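The Purple Can

By the second week Yaryna Kovalchuk was dreaming in the kitchen. 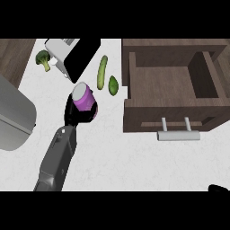 Slower on the close, Strobel told her over the headset, and let the arm settle before you lift. He had been saying it since the morning. He could see her session from Vimdale, four hours away by train, and he watched the numbers more than the can.

"I was slow," she said.

"You were slow for you."

She opened her hand a little on the controller and the gripper opened. She closed it again and waited. Then she lifted. The task was the same one she had been given on her first day: pick up the can, carry it to the drawer, set it down inside, back away. Stustero wanted 614 good runs of it from her by the end of June. She had 569.

The kitchen had no smell and no sound. At home her own kitchen had a tap that knocked, and in the evenings she caught herself reaching for a cup with her wrist turned the way the controller liked it. Her son had asked why she was picking up the salt like that. She told him she was tired.

She brought the can across the marble and over the edge of the drawer. It tipped. She had come in too low and clipped the wood, and the can fell out of the fingers and rolled.

"Throw it out?" she asked.

"Can you get it back?"

"Probably."

"Then get it back and finish. Keep it."

She had not been told to keep a bad one before. She went after the can, missed, turned the wrist and tried from the other side. It took 48 seconds, which was longer than most whole runs. When the can was in the drawer she backed the arm away and pressed the button with her thumb.

"That's going to teach it to drop things," she said.

"It drops things now," Strobel said. "It just stops after. It sits there with its hand open. We've got a hundred perfect runs for every one where somebody has to fix something."

She drank some water. On the second screen was the replay from last night, the model trying the job without her. She had not looked at it yet. She played it now. The arm came up over the counter, and just before the grip it paused, then shifted a little to the left, then closed.

She played it again.

"What's that shift?" she said.

"You do that."

"I don't."

"Every run. The people in Brallby don't, so we know it's yours. I thought you did it on purpose."

Yaryna put the headset straight and reset the kitchen. The can was back where it started. She moved the arm out over it and watched her own hand. It paused, and went a little to the left.

"Do you want me to stop doing it?" she asked.

Strobel was quiet for a bit. She could hear him typing.

"No," he said. "Go on. Next one."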